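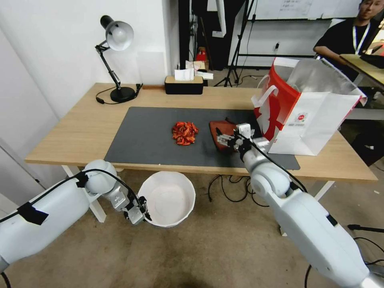 marrowfat_tim

Right, progress on the pepper transfer thing, as promised in the November thread (the one that went off into an argument about kettles, sorry again). The task is still the same: chopped red peppers on the mat, get them into the white bowl, knife and board are part of the setup and have to be dealt with too. Two arms, parallel grippers, one policy running both.

What's changed is the method. I used to collect every demo start to finish and train on the lot. Now I only collect full demos for the first chunk, then let the policy run, and whenever it gets itself in a muddle I take over, fix it and hand it back. Only the fixes go into the next round of training. I've been calling it Tanoli because everything needs a folder name. 100 full demos to begin with, then 3 rounds of fixes on top.

Result so far: the fixes are worth far more than I expected! The old policy had a horrible habit of freezing with the right gripper just over the knife handle, as if it couldn't decide between pinching and pushing. After the second round that's pretty much gone. Round three helped less, and I'm not sure why.

Bowl on the floor is deliberate by the way, I wanted the left arm to have to reach down past the table edge.

Posted July 7, 2021

okapi_lane

Lovely stuff. Two questions. How are you weighting the fixes against the full demos? And are you keeping the few seconds before you take over, or chucking them? When I tried something like this on the Fellano sorting task I kept them in by mistake and the policy learned to get into trouble very reliably, so that it could then get out of it. Took me ages to spot.

marrowfat_tim

Ha, I did exactly that in round one. Chucked now. I cut everything up to the moment I grab the controls, plus a little bit after, as my first movement is usually a panicky twitch and I don't want it copying that.

Weighting is dead simple, half of each batch from fixes and half from full demos. I haven't tuned it. Total is 1485 clips if you count every fix as its own clip, but a lot of those are tiny.

gravelbed

Going to be a bit of a grump here. I don't think you can say it's the fixes. You've added data each round, so of course it's better. Where's the run with the same amount of extra robot time spent on ordinary full demos? Without that all you've shown is that more data is more data.

Also you're the one doing the demos, the fixes AND deciding what counts as a muddle. I'd want somebody else judging it.

marrowfat_tim

Fair on the first one. I haven't got that run. I'd planned it and then the Zalow deadline ate the time. It's next on the list.

On the second I half agree. Take-overs are my call, yes, but the scoring at the end isn't. I wrote down what counts before starting: pepper in the bowl, knife left on the board, nothing touched that shouldn't be. If any pepper goes on the carpet it's a fail, even one bit.

pennywhistle_8

I don't agree with gravelbed on this. Same robot time isn't the right comparison, it should be same human time. Full demos are exhausting! With fixes you sit there with a cup of tea for most of it and jump in now and again. If you match on robot hours you're penalising the method for the very thing it's good at.

gravelbed

You're still sitting there watching, though. I can't do anything useful while I'm babysitting a policy with a knife in front of it. That's my time, tea or no tea. Report both and let people pick.

pennywhistle_8

OK, both. I can live with both.

okapi_lane

Back to round three for a second. Could it just be running out of interesting mistakes? By the time ours was halfway decent, nearly every fix was the same one (ours was a lid) and the rest of the data was getting swamped by it. We capped how many of each sort could go in a batch and it picked up again.

Other thing, does the heap always start as one mound in the middle of the mat? I'd be more worried about that than the weighting. Soft little wet bits spread about are a totally different job from a pile you can scoop at.

marrowfat_tim

Oh that's a good thought about the cap. I went and had a look through round three and loads of them are me rescuing the left arm at the table edge, where it dips down towards the bowl and then dithers. So yes, quite possibly swamped. I'll try a cap before I do anything cleverer.

Heap is always a mound, always near the middle. The board angle I do change. I've not tried it with the pieces scattered and I suspect it would go very badly.

westeck_fan

Do you swap the lamp around at all? We lost a fortnight at our place to a policy that only worked with the desk lamp in one spot. Using the Westeck grippers here so may not be the same, but worth ten minutes of your time.

marrowfat_tim

Nope, lamp has lived in the back corner the whole time. Adding it to the list, under gravelbed's control run and the cap. Will post numbers for both sorts of hours when I've got them.

gravelbed

Good. And do one scattered run, even if it's a disaster. I'd like to see how it fails.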